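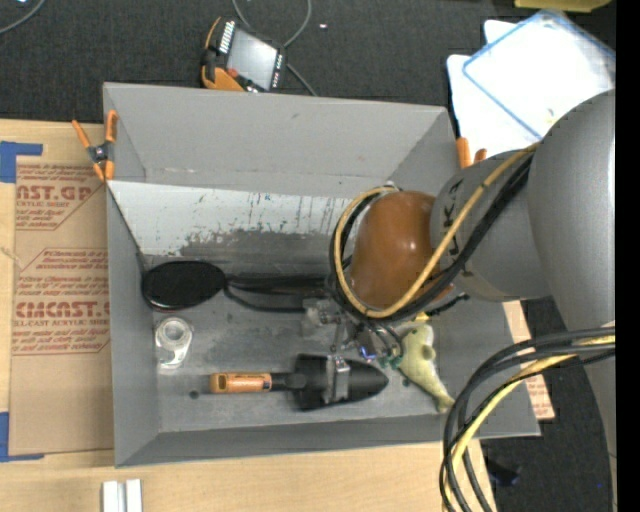

Lease model, Brorkent building: notes

May 1, 2023

Picked up the rent comparison for the Brorkent office building again. Landlord is Sturnideo, prospective tenant is Lawal, and what we have is the draft agreement for lease plus the floor schedule. Final documents not in yet. Everything below is off the drafts.

Area first. The draft agreement gives 2,273 sq m net lettable across the tenant's floors. The floor schedule adds up to less. Difference is 258 sq m, and I spent most of the morning on it. The schedule leaves out the end-of-trip rooms and the shared lobby on the lower level, and the draft counts both. Lobby should come out if it stays common property. End-of-trip depends on whether Lawal gets exclusive use, and clause wording goes both ways on that. Have left the model on the draft figure with a switch in the inputs tab to drop back to the schedule. Do not overwrite the switch cell, it feeds the outgoings sheet as well.

Term. Modelled at nine years with one option. Earlier version of the sheet had the option treated as certain, which pushed the incentive out over too long a period and made the effective rent look better than it is. Changed to amortise over the initial term only. Effective rent drops, as you'd expect. Old version kept in the archive folder for the comparison.

Incentive. Draft allows it to be taken as fit-out contribution, rent abatement, or a mix. Ran all fit-out, all abatement, and an even split. On a face rent basis they come out the same. On a cash flow basis the abatement is worse for the landlord in the early years and better later, and the answer moves a fair bit with the discount rate. I don't think the rate we inherited from the Gornum job is right for this one. Gornum was a half-empty building with a short remaining lease. Left it in for now and coloured the cell orange.

Car parking. 128 bays in the building, shared between tenants by licence. Licence fee is separate from the rent and reviewed separately. The old sheet rolled it into gross rent, so anyone comparing against last year's printout will see a gap. Split out now on its own line.

Outgoings. Used the landlord's estimate without change. It has cleaning of common areas in twice as far as I can tell, once under cleaning and once inside the management line. Query to go to the Sturnideo side. Not adjusting until they answer.

Things that went wrong:

The date formula in the review schedule broke when I moved commencement to July. It was hard-coded to the start of the financial year in a couple of places and picked up a part-year review that doesn't exist. Fixed in the rent tab. Haven't checked the parking tab for the same fault.

Rounding. Monthly rent times twelve does not equal the annual figure in the draft. Small amount. Draft says annual governs, so the model now works from annual and divides down.

Make-good: nothing in the model at all. The draft has the tenant stripping out to base building on expiry, with a right for the landlord to take cash instead. No amount stated. Put a blank line in so it doesn't get forgotten.

Still to do

Check parking tab for the July problem.
Get a surveyed plan for the lower level and settle the area.
Discount rate: need a view from whoever is signing off the valuation.
Read the assignment clause properly. I skimmed it, and there's something in there about change of control that may matter if Lawal restructures.
Rerun the three incentive cases after the area is settled, then print to the job folder.

Current file is the one ending in r4. r3 has the option error, don't use it.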